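Library News: Old computers, and what to do before you bring them in

The fall electronics drop-off at the Temwood branch is open again through the end of November. Last year we took in 471 items, and most of them were desktop computers that had been sitting in closets and garages. We expect more this time, partly because a lot of home machines can't run newer software.

You can bring desktops, laptops, keyboards, mice, cables and small printers. We can't take televisions, microwaves or anything with a cracked screen. The limit is two computers per household. If you have more than that, call the front desk and we'll set a time. Drop-off is at the side door on Yilma Street from 10 a.m. to 4 p.m. The front entrance has steps and the cart won't go up them.

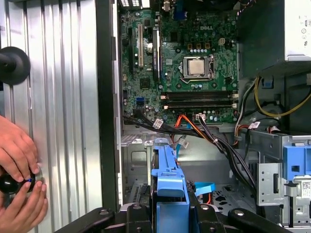
The question we get most is about personal files. Emptying the trash folder does not remove them, and neither does deleting your user account. Copy what you want to keep first. Photos and tax papers are the things people come back asking for, and by then it's usually too late. An outside drive or a few large memory sticks will hold what most families have. Open a few of the copied files on another computer to make sure they work.

After that, sign out of your email, your browser and any paid programs. Some programs only allow a set number of computers, and the old one keeps counting until you sign out.
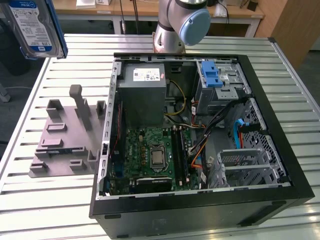

A desktop tower with the side panel off.

If you would like to keep the drive, take it out before you come. You don't need to tell us, and we accept computers without one. Unplug the power cord first. Many towers open with one or two screws at the back, but the older ones vary a lot, so look up the model number before you start pulling on anything.

Everything we collect goes to Fatus, the county's recycling contractor. Drives left inside are wiped or shredded there. If you want a written record that yours was destroyed, ask for the yellow form at drop-off. It costs $2 and takes up to 90 days to arrive in the mail.

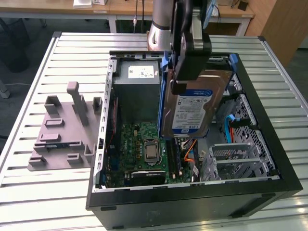

Machines that still run may go to the Dastavau Center, which lends computers to students and job seekers. The center has room for 200 this year — please include the power cord if you can find it. Monitors are welcome there too, as long as they turn on.

Questions can go to the front desk during regular hours.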